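Young Readers > Machines > Robots and Rules
Search this site Type a word Go

How do robots learn good manners?

When you visit a friend, you follow some rules. You wipe your shoes, and you do not run with scissors. Robots that work near people must also follow rules. A rule which many people have agreed together and written down is called a standard.

Why do we need them? A robot does not know that a finger can hurt. It does not know that a biscuit breaks when you press it hard. People must think about these things first, and then they build the robot so that it stays safe.

The first rule: do not squeeze too much

The hand of a robot is often called a gripper. Many grippers have only two fingers. Before a gripper is used near people, somebody measures how strongly it can close. If it closes too strongly, the people who made it must change the motor or set a limit. At the Fenik workshop they use a soft ball with a sensor inside, and the gripper must hold it for 30 seconds without pressing over the limit. 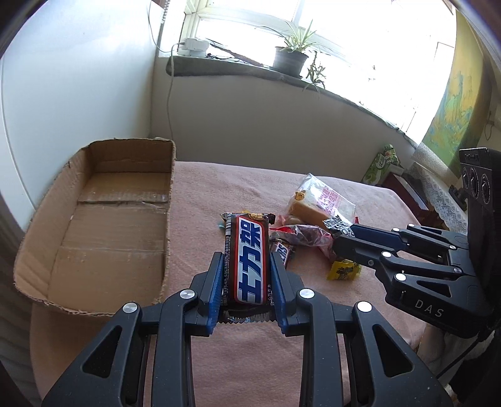
Good practice also says something about the thing we pick up. Food is a difficult case, as every packet is different. A bag can be slippery, and a cake can be crushed. A chocolate bar in its wrapper is easier, and it can stand upright between two fingers with blue pads on the inside. The part that touches the food packet must be clean, so the workers at Folleo wipe the pads of their grippers before each lesson and again after it.

The second rule: everybody must know how to stop

Every robot that moves by itself in a workplace should have a way to stop it quickly. Usually it is a big red button. It must be easy to reach, and no one may hang a coat over it! At Dromico the button is tested every morning. The robot is moving slowly, a worker presses the button, and the robot must stand still. If it does not, it stays switched off that day.

The third rule: write it down

Adebayo Amadi checks robots for his work. He carries a thick notebook, and he has filled almost 90 pages this year. He writes which robot he checked, what he tried and what went wrong. "If I forget to write it, the next person must begin again from zero," he says.

One robot, named Dauda, had to pick up and put down a small box 1,000 times before it was allowed to work beside people. It dropped the box 5 times. Adebayo wrote down each of them, and the builders used his notes to repair a loose screw.

Can you make a rule?

Imagine a robot that helps in your school kitchen. Write one rule for how it should hold things, and one rule for the children who stand near it. Read them to a friend — does your friend understand them in the same way as you? If not, try with shorter words. The people who write real standards must do this too, and it can take them years.

Words to remember
Gripper: the hand of a robot.
Sensor: a part that feels or measures something.
Standard: a rule that many people have agreed and written down.

Last checked 11/11/2020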